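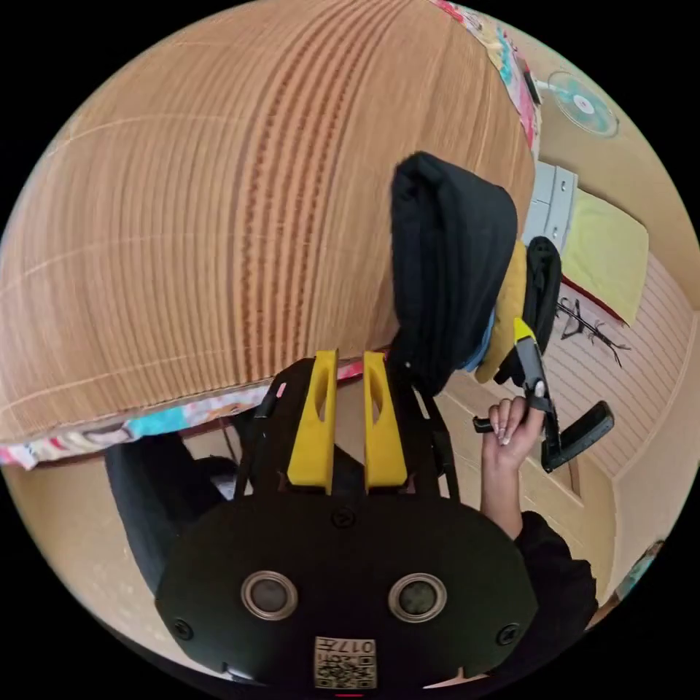

Hollavlow House residents' group
Minutes of the furnishings and storage meeting
Held in the ground floor lounge, 2024-02-26

Present: five residents, the building manager and the minute taker. Apologies were received from two residents on the upper floor.

1. Minutes of the previous meeting
Agreed as a correct record, with one change. Item 4 should read "shelf brackets", not "shelf baskets".

2. Matters arising
The radiator valve in the lounge has been replaced. The draught strip on the garden door is still outstanding. The building manager has the part and will fit it when the door is next off for planing.

3. Woven mats
3.1 The meeting looked at the tan woven mat with the reddish-brown band down the middle and the patterned fabric edging. It was agreed that this type is suitable for floor seating in the lounge and should be kept in use.
3.2 Storage. The mats have been kept folded in the cupboard under the stairs. Folding across the ribs puts strain on the weave, and two residents reported that a mat stored in this way would not lie flat for several days afterwards. Mats are to be rolled from now on, tied loosely at each end with cotton tape and stored upright. Elastic bands are not to be used.
3.3 Cleaning. Sweep with a soft brush along the ribs. Spills to be blotted and the mat dried on both faces before rolling. The vacuum cleaner may be used on the bare floor setting only. The printed edging, with its pink, turquoise and red on white, is to be wiped with a cloth wrung out in plain water. A resident asked whether bleach could be used on the white parts. It was agreed that it could not.
3.4 Stitching. Each mat to be checked along the cross stitching and the border at the time of rolling. Any loose thread to be knotted off, not pulled. A reel of pale thread is kept in the top drawer of the hall desk.
3.5 A proposal to put non-slip underlay beneath the mats was discussed. One resident felt it would trap grit. Another pointed out that the lounge floor is sealed boards and that mats do move when people get up. Agreed to buy one length of the Flondberg open-mesh underlay and try it under a single mat until July.

4. Cushions and covers
4.1 The mustard-yellow cushion is to stay in the lounge. Cushions have been drifting upstairs and residents are asked to bring them back.
4.2 Cushion covers to be washed at 30 degrees, inside out, zips closed. Covers are not to go in the tumble dryer. The inner pads are to be aired on the rail and not washed.
4.3 Black fabric items, including bags and covers, should not be left on the mats at the end of the day. Several have been put away with the wrong owner's things as they look alike. Owners are asked to add a name tag inside the opening.

5. Seating
5.1 The padded chairs are to stand on the bare floor, clear of the mats. Chair feet leave marks in the weave which do not come out.
5.2 Felt pads are missing from several chairs. The building manager will order a pack.
5.3 The arrangement of floor seating at the window end and chairs at the door end was confirmed. A resident who uses a walking frame asked for a clear route to the door — agreed, to be 87 cm wide at the narrowest point and kept free of bags.

6. Quotations for the storage unit
6.1 Two quotations were considered for a tall unit to hold the rolled mats. Cronin offered a closed cabinet with a slatted back. Brillia offered an open rack.
6.2 The closed cabinet keeps dust off but is 43 cm deep and would cover part of the wall vent. The open rack leaves the vent clear and allows air around the rolls.
6.3 Agreed to accept the Brillia rack, subject to the height being checked against the longest mat. If the mat stands taller than the top bar, the matter comes back to the next meeting.

7. Any other business
The light above the stairs cupboard is flickering. To be reported through the usual form.
The hall desk drawer sticks in damp weather. Candle wax to be tried on the runners.

Actions
Building manager: draught strip, felt pads, underlay, report on light.
Minute taker: write to both suppliers, put the washing notes up in the laundry room.
All residents: return cushions, tag bags and covers, roll mats after use.

The meeting closed at 8.20 pm. Date of next meeting to be posted on the hall board.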